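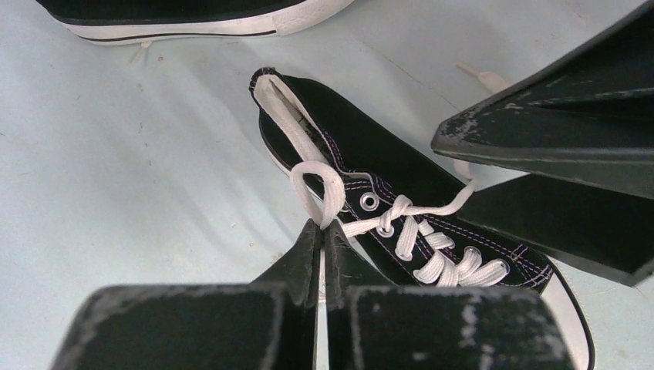
Posted by Ruaridh Farquharson on 10 May 2022. Filed under: Akunwood, faults

The right arm on the Akunwood cell dropped out again last week, and this time it did it with a lace in its grip. I said I would write these up when they happen, so this is the write-up.

The job is tying a bow in a canvas sneaker. One gripper makes the loop and holds it at the base, and the other pulls the free end tight. At the pull, the right arm's controller lost its encoder signal, called it a position error, and cut power to the joints. It is supposed to brake. One brake was slow, and the elbow sagged before it caught. Geeta Awasthi was standing outside the tape, so she was never in reach. The left arm kept going on its own program for another 9 seconds until Satish Pandey hit the stop.

That last part bothers me more than the sag. The two arms share one stop button but they did not share a fault line. A fault on one side meant nothing to the other side. I had assumed the Allovis controller passed it across. It can, but the setting is off when it ships and I never turned it on.

The encoder signal came down to a cable. It runs through the wrist and gets bent every time the hand turns over. The log had the arm at 2,667 cycles since the cable was fitted. Our own sheet says to change it at 3,000, so we were inside the limit and it failed anyway.
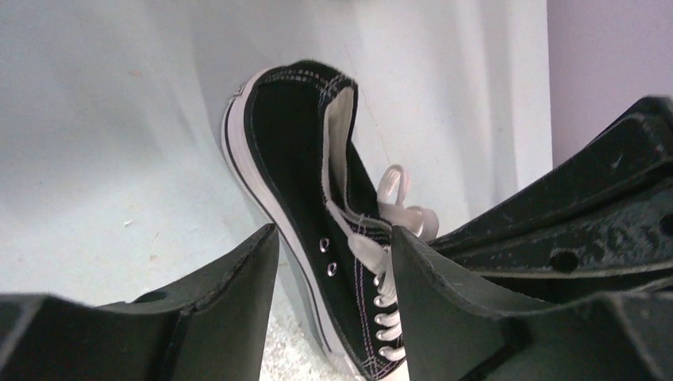
Cable wear is mostly a matter of wrist angle. Laying a shoe flat costs the cable almost nothing. Picking one up and turning it is where the bending happens, and we do a lot of that between tries. With a sneaker held toe up at a steep slant like this, a finger on the sole side and the other against the laces, any sag in the arm also goes straight into the shoe. Pramila Bisht wants the angle limited in software. I would sooner reroute the cable outside the wrist, and we have not settled it.

What has changed so far: the fault line is linked both ways and tested, the slow brake has been replaced, and the cable limit on the sheet is now 2,000 less than it was. Hefin Price is looking at the same cable on the Middale arm, which is due for service in August. I have left the speed on the pull step turned down until he reports back.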